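What a Stuck Robot Arm Taught Me About Clamps, Hoses and Slippery Bottles

I run a sorting arm over a metal bin, and in March it quit on me twice in one afternoon. These are my notes from sorting that out, plus some habits I picked up along the way (a few of them useful even if your workshop has nothing fancier than a drill press!).

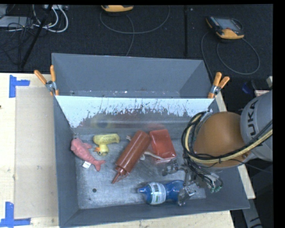
Stop it first, then look

The first fault came while the gripper was down in the bin, and my very first instinct was to stick my hand in and free the bottle. Please don't do that! A stopped arm may only be waiting. Mine had paused on a force limit, and it would have carried straight on the moment the limit cleared. Hit the stop button, wait for the brakes to click, and take the handheld control with you so no one can restart it while your fingers are in there. Morven Urquhart, who taught me most of what I know about these machines, makes you say "stopped" out loud before you reach in. I felt silly for a week and now I do it at the table saw too.

Check your clamps before you blame the software

I lost 91 minutes going through settings. Then I leaned on the divider panel and it moved. I have spring clamps with orange handles on the bin, one at each end of the divider, and one of them had crept. The arm thought the panel was in one spot and the panel had other ideas, so every reach near it ended in a bump and a fault.

Spring clamps are great for quick jobs, but they walk when something keeps shaking them. What I do now:

- Wipe the metal where the jaws sit. Any film of oil and they'll slide.
- Give each one a good wiggle every morning. If it shifts, reseat it.
- Draw a pencil line beside the jaw so you can spot creep from across the room.
- If the bin gets bumped a lot, go to a screw clamp and be done with it.

Mark the corners with tape

Blue tape in the shape of a corner is the cheapest fix in the shop. I've got it on the corners of the flat board beside the bin, and if I knock the board I can slide it right back without measuring. Press the tape down with a spoon, and change it when the edges start to curl, or it leaves gunk. (A little cooking oil on a rag gets the gunk off, then dish soap for the oil.)

Bottles on their sides are trouble

The second fault was a dropped bottle. Plush toys are easy, they squash and hold. A smooth plastic bottle lying down wants to roll, and if the fingers close on it too near one end, it tips and squirts out sideways like a bar of soap. I dropped the closing speed and moved the grip toward the middle, and that took care of most of it. Tighten every cap before it goes in the bin, too. I had a leak of dish soap across the bottom and it took six rinses to get the floor of the bin to stop foaming, I am not kidding.

Watch the hose

The thick hose and the cables have to bend every time the arm does. Move the arm slowly through its whole reach and just watch them. You're looking for anything that pulls tight, rubs, or dips low enough to catch on a clamp handle. Catriona Semple found a rubbed spot on hers by running a cotton ball along the jacket with the power off. Wherever the fluff snagged, there was a nick. Great trick, and it works on extension cords (unplugged!) as well.

Keep a fault notebook

Mine is a spiral pad on a string. I write down the time, what it was reaching for, and what I changed. Change one thing at a time, or you'll never know which one did it. I still can't explain one fault from that Saturday, and it's in there with a big question mark next to it.

Related tips
Getting tape residue off a workbench
Spring clamps or screw clamps? My Buschmann set after a year
Taming cords on a carpeted floor
Fomov bin liners: worth it?
Sharpening kitchen scissors with foil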